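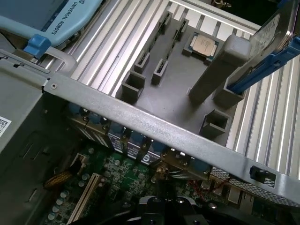 Section 5: Getting the air shroud out and back in

Okay, side panel off, tower flat on the table, power cord pulled and sitting somewhere you can see it. If you skipped Section 4, go back and do the grounding bit, please! I've killed one board in my life and I'd like that to be the total for all of us.

Before you start, get to know the long gray metal crossbar that runs across the case. The shroud is the dark gray plastic molding behind it, with the hollow posts and slots. I spent my first evening with this tower trying to lift the shroud by one of the skinny slotted posts, and they are not handles. Leave them alone.

1. Find the small round screw near one end of the crossbar. Back it out with a hand driver (no power drivers in here, there's a motherboard right under you) and drop it in a cup.

2. Go to the other end of the bar and look for the little black clip sitting in its cutout. Squeeze it gently and ease the bar up. Mine was stiff, so I wiggled it a few times before it gave.

3. Lift the bar straight out and set it down with the clip end toward you. Putting it back in backward is very easy, ask me how I know.

4. Take hold of the shroud by the two big square posts, one in each hand, and raise it evenly. If one side comes up and the other doesn't, push it back down and start over.

CAUTION: The silver fins on either side have sharp edges, and they get hot in use. I give the machine 20 minutes after shutdown before my hands go anywhere near them.

5. Blow out the fins with short puffs of canned air, working along the ribs. Keep the can upright. I do this every June, plus any time the Kuseria shelf gets moved and stirs up a year of fluff.

6. Set the shroud back down, check that no cable is pinched under it, then refit the bar, clip end first, and put the screw back. Snug is plenty.

NOTE: Don't press on the metal top of the processor, and don't wipe it with anything linty. If you get a fingerprint on it, a Dikby wipe takes it right off (the small ones, the big ones are way too wet).

NOTE: The bright blue plastic bar up in the corner belongs to the upright metal piece beside it. It has no part in this job, so you can ignore it until Section 6.

If the tower beeps at you on the first start and the screen shows code 2873, shut it down and reseat the shroud. On the Benjelloun build I had to do that twice before it was happy, and it's been fine ever since.

Last updated January 8, 2021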